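Weighing the weekly shop

I have kept a log of what comes into this house for a little over a year. It began as a question about bin space and turned into a question about packaging mass, and the spreadsheet now has 706 rows. Each row is one item: date, shop, net weight as printed, gross weight as measured, and a column for what the wrapper is made of. The difference between the two weights is the figure I care about.

This post covers the method and what I would change. A few people have asked for the sheet itself. It is not fit to share until I have sorted out the cheese entries.

The scale

The scale is a Zwane flat-top unit bought second-hand in Hamlow. It reads in 2 g steps, which is too coarse for film lids and sweet wrappers but acceptable for nearly everything else. I check it once a month against a sealed bag of sugar and a set of old brass kitchen weights. The drift has never been more than one step. It does read low when the battery is weak, and gives no warning of this, so the batteries get changed at the start of each quarter whether they need it or not.

For anything under 10 g I save up identical pieces and weigh them together, then divide. Yoghurt lids are the usual case. This delays the entry by a couple of weeks and leaves blank cells in the meantime, which I mark with a "p" for pending. An early version of the sheet used zero for pending, and the averages for the first two months were wrong as a result. I have corrected most of them.

What counts as packaging

My rule is that anything which is not eaten, used or planted is packaging. Carrier bags count. A net around onions counts, including the metal clip. Stickers on fruit do not, on grounds of effort.

Reused packaging was the hardest part to settle. A jar that gets refilled at the Lomcombe shop is counted once, on the day it first enters the house, and after that it is treated as equipment. Paper bags follow the same rule if they survive, and they often do not. The handles are usually the first thing to go, then the base seam if anything damp has been in the bag.
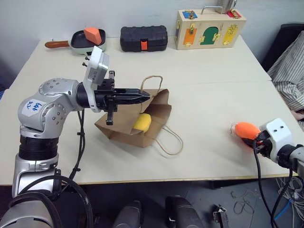 Brown paper bag with twisted handles, on its side.

Twisted paper handles hold better than I had assumed. I hung a loaded bag from a hook in the hallway, adding tins at intervals, and the handles were still attached when the bag itself tore along the fold. That was one bag on one afternoon, so I draw nothing firm from it. The flat folded handles on the bags from the bakery gave way much sooner, at the glue patch, and the paper there came away in a clean rectangle.

Results by material

Over the full log, glass accounts for the largest share of packaging mass by a wide margin. This is expected. Glass is heavy, and a single jar of passata outweighs a month of crisp packets. If the aim were only to reduce mass, the advice would be to stop buying jars and move to cartons. I do not think that is a sensible reading, and it shows the limit of using mass as the only measure.

Steel tins come second. Card is third and is the most variable, with a peak in November and December from parcels. Plastic film is a small fraction by mass and a very large one by volume. It is what fills the kitchen bin. I now keep a second column for a rough crushed volume, estimated by pushing the material into a measuring jug under a tin of beans. The repeatability is poor.

The heaviest single empty container was a stoneware pot that had held mustard, at 656 g. It now holds wooden spoons. By my own rule it remains in the sheet as packaging, and it distorts that month so badly that I plot the month twice, with and without.

Refill shop compared with supermarket

For three months I bought dried goods only from the refill counter in Lomcombe, and for the next three only from the supermarket. The list was the same both times: rice, red lentils, oats, plain flour, salt and raisins.

Packaging entering the house fell during the refill period, as it must. The measurement leaves out what happens behind the counter. Rice arrives at the shop in sacks, and the sacks are packaging too. I asked, and was shown one: woven plastic with a paper liner, for 25 kg of rice. I was allowed to weigh an empty one. Spread over the contents, it adds very little per kilogram, much less than the supermarket's one-kilogram bag.

Cost went the other way. The oats and the flour were dearer, the lentils about level, the salt cheaper. I have not put the bus fare in. If I did, the refill counter would lose on every line except in weeks when I was going to Lomcombe for another reason.

Objects that are not groceries

Household goods are in a separate tab because the ratios are so different. A pan will typically come in a card sleeve with a card insert and perhaps a bag. Toys are worse, with wire ties, moulded trays and a window of clear plastic. Anything in its own hard case raises a question of definition: if the case is kept and used, I count it as part of the product. Bought second-hand, most of these things arrive with no packaging whatever, and the tab contains 29 rows with a zero in them.

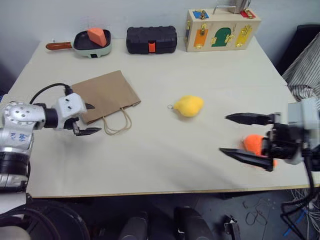
Changes for the second year

I will keep the same scale, as a change now would make the two years harder to compare. A finer one, a Vistmont pocket model, will be used for small items only, with its own column so that the source of each reading is clear.

The material column needs splitting. "Mixed" currently covers foil-lined card, paper with a plastic window, and coffee bags, and these have nothing in common except that I could not decide.

I also intend to record the date each item leaves the house, and by which bin. Some jars have been on the shelf since the log began, and the sheet has no way to show it.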